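Birel Small Boxes – data card

Summary

Birel is a set of 2,249 short clips and 900 stills covering one household activity: handling and opening a small keepsake box. It was assembled for work on lids, clasps and printed surfaces. Asabe Osagie maintains the card and the labels.

Object

The main object is a small rectangular box printed with Van Gogh's "The Starry Night". The clasp is blue and sits at the center of the front edge, so front and back can be told apart when the lid is closed. Label the painted top as "lid" and the darker blue-green panel as "side_front".

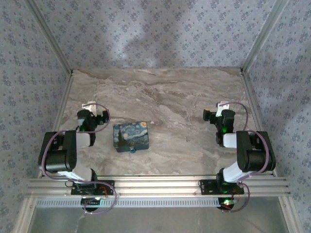
Surface and backdrop

The tabletop is marble-patterned in beige, taupe and light gray. Wall fabric is pale with a small blue floral repeat. Early color-threshold masks (Tirier, v8) picked up the flowers as box pixels; use the Fashola masks instead.

Labels

state: resting, held, open, unknown
face_up: lid, base, side, unknown
clasp_visible: 0 or 1

Labels are per still. Clips carry a start state and an end state only.

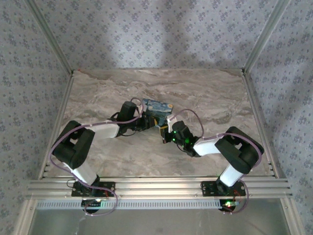
Annotation of held boxes follows separate rules. Outline the visible print only and do not fill in corners hidden behind a grip. Tilt is recorded against the long side of the box; where that side runs left to right with a slight tilt, as it does over the marble pattern here, enter the angle and leave face_up as "unknown" unless the lid edge is clear. 400 stills were relabeled under this rule in July.

Files

stills/, clips/, masks_fashola/, labels.csv

Hosted on Ustatia. Checksums are in the top folder – run them before unpacking clips/.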